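Flullow: Recording Folding Tasks with Hand-Held Grippers
Student project report, 2023-12-15

3. Building the station

We built the station in the shared workshop at Carnlow on a budget of 1,000 dollars. The first version, finished in June, used a bare table. Light cloth was hard to pick out against the wood in our recordings, so we laid a white board on top and moved to darker test items for a while. Later we went back to white cloth on purpose, to have a difficult case.

Both grippers are held by hand and wired. We looked at a wireless version but did not have time to solve the syncing between left and right. The cables have to run toward the operator. If they cross the board they drag on the cloth.

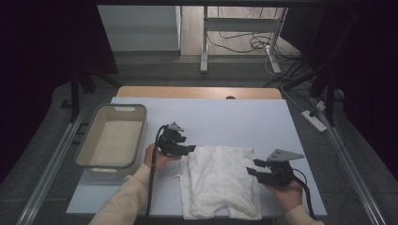
Figure 3. White garment on the board, with a gripper held on each side and the basket at left.

Each operator recorded 40 folds per session. Small garments were the slowest to learn. With shirts you can be a little off at the corner and still get a usable fold, but on something this short the fingers tend to catch both layers or miss the cloth completely. We changed the instructions so that the operator flattens the item before the first grasp.

Cable storage is still a problem. Everything under the table should be tied up and labeled before the station is handed on to the next group.

4. Data

The target was 3,000 folds. We reached it in the last week of the project, including the repeats we had to do after a loose connector spoiled one session. Files are sorted by garment type and then by operator.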